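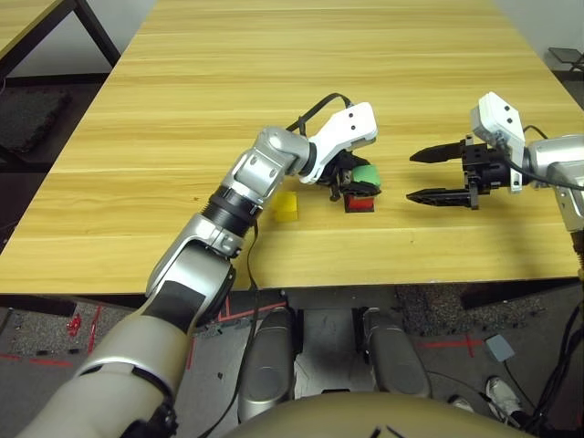

Do I need any experience with children to take part in the block sessions?
None is needed, because the people who take part are all adults. We are looking for people aged 18 and over who can sit at a table and stack small coloured blocks for an hour at a time.

Call for participants: block stacking and spoken instructions

Clerken is a small design studio in Letedbridge. We write and test the instruction cards that come with building sets and table games. We are now working on a set called Revley, in which players build short stacks from coloured cubes by following cards or a partner's directions. Before the cards are printed we want to see where the wording causes mistakes.

What you will do

You will sit at a plain table with a few cubes in front of you. Another participant, or a member of our team, will read out a card such as "put green on red, leave yellow where it is". You build what you think the card means. Then you swap, and you give the directions. At the end of each session there is a short written form.

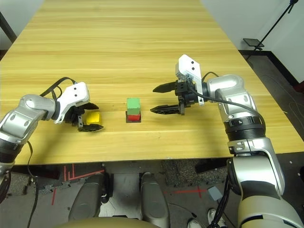 Green on red, with yellow left to one side.

Each person attends 4 sessions of one hour. Sessions run in November, starting at 10 am or 2 pm, and you can pick either time as long as you keep to it. We have 13 places.

Who can apply

You should be comfortable following spoken English and able to tell red, green and yellow apart. If you have played an earlier version of Revley, please tell us when you apply. You can still take part but will be put in a separate group.

Payment

Participants receive a fixed payment after the last session, plus bus fares within Letedbridge. If you have to stop early you will be paid for the sessions you attended.

Where

Clerken, first floor, Chu Building, Letedbridge. There is a lift. Tea and water are provided. Please don't bring food into the room.

How to apply

Write to us at the studio address or leave your details at reception. Give your name, your age, the start time you prefer and a telephone number. We reply to everyone, usually within a fortnight. Places are filled in the order that applications arrive, and a short reserve list is kept.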